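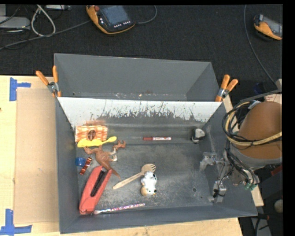
Naveed Mirani wrote in to ask why the Grewal set lists four different spellings of the same soup, and whether anyone was planning to pick one. He wanted to sort his copy by dish and had ended up with a pile of near-twins.

No one is planning to pick one. The spellings are how the cooks wrote them, and the column you want is dish_group, which I added in October after the third message on this subject. It is lowercase, it has no accents, and it is wrong in places.

Grewal Community Recipe Cards
6 min read
22 shares · 9 comments

What's in it

785 recipe cards, typed up from church sales, two school fundraisers, a bowling league and one very large tin that came out of a house in Plamerura. Each card is one row. The words are kept as written, including "bake till it looks right," which appears often enough that I gave it its own flag.

The set is plain text in a single CSV file, plus a folder of notes. If you open the CSV in a spreadsheet program, it will turn some of the oven fractions into dates. I can't fix this for you. Import the amount column as text and go on with your life.

Columns

card_id: a number. The gaps are cards I typed twice and then removed. Please stop writing to me about the gaps.

title: as written. "Bars" is a title. So is "Other Bars."

dish_group: see above.

amount_raw: the ingredient lines exactly as they stand on the card, split by semicolons. One cook used semicolons herself, with real conviction, and her cards are a mess. They are marked semi = yes.

amount_clean: my best reading in cups, spoons and ounces. Blank where the card says "butter the size of an egg." I did try. Eggs have gotten bigger.

oven: degrees Fahrenheit. "Slow," "quick" and "medium hot" are left as words. There is a lookup table in the notes folder that turns them into numbers, and I don't trust it much.

source: which pile the card came from. Gernen means the bowling league, for reasons to do with who kept the box.

stain: yes or blank. I put this in for fun and it has turned out to be the most requested column. Cards with stains seem to be the ones people cooked from. A few of them may just have been near the coffee.

How it was typed

By hand, by me, mostly after supper. I tried scanning first. The software read "lard" as "lord" all the way through the pie crusts, and for a week I had a very devout pastry section. Typing was quicker.

Where I could not read a word, it is in square brackets with a question mark. Where I could read it and did not believe it, I typed it anyway. The gelatin salad with canned shrimp is real. It occurs in two piles that had no contact that I know of.

Names of cooks have been cut to initials, except on the 94 cards where the family asked me to leave the full name in. If you reuse those, leave the name in too. One aunt has already been credited as "Anonymous" in a newsletter, and I had to hear about it.

Known problems

Casseroles are badly overcounted. Every pile came from people who cooked for crowds, so anyone hoping to learn what a household ate on an ordinary evening should look elsewhere. There are hardly any fried eggs in here, and I doubt that means people weren't frying eggs.

The servings column is fiction. "Serves 14" and "serves plenty" were written by the same person on the same dish.

Canning cards are included as a record. Do not can anything from them. Some of the times are far too short by current advice, and the one for green beans scares me. They carry safety = old, and I would be happier if you filtered them out before showing the set to anyone hungry.

Brand names are as written, and many are gone. I haven't tried to match them to what's on the shelf now. Can sizes have the same trouble, only worse, and "one small can" could mean almost anything.

Using it

Free for any purpose, with credit to the Grewal cards. The people at Comidside used it to test their shopping list program, which then asked a tester to buy up to 3000 marshmallows. That was a misread semicolon. See semi, above.

Corrections go in the issues list. Please give the card_id and say what you think it should read. "My grandmother never used nutmeg" is not a correction unless you have the card.

Changes

1.3: dish_group added. Two meatloafs moved out of desserts.
1.2: stain column.
1.1: lard restored.
1.0: first release.

Still to do: the back sides. Plenty of cards have something on the back, usually half of another recipe, sometimes a phone number, once a fairly sharp remark about a sister-in-law's potato salad. I have typed up the remark. The rest is waiting.

9 comments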